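セストラ(Sestora)シリーズ

セストラは、ラウリッツェン(Lauritsen)が出している据え置き機向けのロールプレイングゲームのシリーズ。本編は現在12作あって、ほかに携帯機向けの外伝が2作ある。このページは私が遊びながら書き足している個人事典の一項目なので、主観だらけなのは許してほしい(公式の用語集のほうがずっと行儀がいいです)。

概要
舞台は毎回変わるけれど、北の港町ウステヴベルグ(Ustevberg)だけは必ず出てくる。初代では宿屋と桟橋しかない小さな町だったのに、7作目では市場と劇場と地下水路まで付いた立派な都になっていて、初めて門をくぐったときは本当に声が出た! 作品どうしの年代のつながりは曖昧で、私は同じ町の別の時代だと思って遊んでいる。

戦闘
4作目まではターン制、5作目からは「鐘」と呼ばれるゲージが溜まった順に動く方式。鐘は味方同士で譲り合えるので、足の遅い重騎士に譲って一気に殴らせるのが定番になった。ただ、9作目だけは鐘の譲渡が終盤まで解禁されず、そこが好き嫌いの分かれるところ。私は嫌いなほうです。

料理
5作目から入った寄り道要素で、素材を組み合わせて一品作ると次の戦闘まで効果が続く。レシピは全部で272種類。煮込み系は体力、焼き物系は攻撃、果物系は鐘の溜まりやすさに効く。
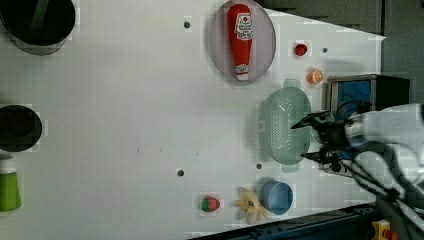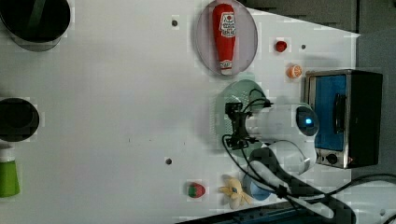
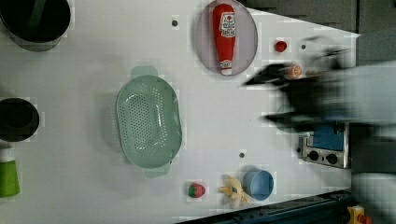

白いテーブルに並んだキッチン用品

レシピ集めで一番つらいのは魚で、釣り場が季節ごとに入れ替わる。ゲーム内の10月にしか釣れない銀色のやつがいて、逃すと次の年まで待つことになるから、カレンダーを進める前に必ず桟橋へ寄ること(私は2回逃した)。失敗作の「灰色の粥」もちゃんと図鑑に載るので、わざと焦がすのを忘れずに。

音楽
町の曲は作品ごとに編曲が違うものの、出だしの旋律はずっと同じ。6作目の夜の版がとにかく好きで、宿屋の二階に立たせたまま夕飯を食べていたことが何度もある。戦闘曲なら8作目の後半、雪原に出てからのものを推したい。

外伝
「トライアリー(Trirley)」の名が付いた2作は、本編の仲間だった行商人の一族が主役。戦闘はほとんどなく、荷馬車に何を積んでどの峠を越えるかをひたすら考えるゲームで、クリアまで約32時間かかった。地味なのに止めどきがない。峠の茶屋で聞ける噂話には本編の後日談が混じっているので、先に7作目を終えておくと楽しい。

遊ぶ順番
よく聞かれるけれど、私なら5作目から始める。操作が今の感覚に近いし、料理も鐘も一通り揃っている。気に入ったら7作目、それから初代に戻って、あの小さかった桟橋を見に行ってほしい。

関連項目
ウステヴベルグの地下水路/鐘ゲージ/灰色の粥/行商人の一族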